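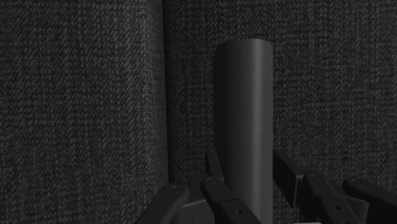 Dark grey cylinder against woven fabric

Reviews > Jewellery & Precious Metals

December | Posted by Clanero

I've had the Mendell pocket scale for two months now, and it's been living in my handbag the whole time (lid shut, mostly). I bought it to weigh odd bits of scrap gold before taking them anywhere, after a shop in Kneath offered me a price that felt a bit mean.

First go was a broken 9ct chain and a single earring. It settled quickly and gave me the same reading three times running, which my old kitchen scales never managed! The buttons are stiff though, and the tare one sits right next to the off switch. I've hit the wrong one more times than I'd like.

It cost me £60 from Skonditz, with the little tray and a test weight thrown in. You can switch between grams and troy ounces, handy if you've got silver coins as well. The backlight is too dim for my liking and goes off while you're still writing the number down.

Would I buy it again? Yes, but I'd wait for a sale. Four stars from me, and do get spare batteries, mine came with a flat one.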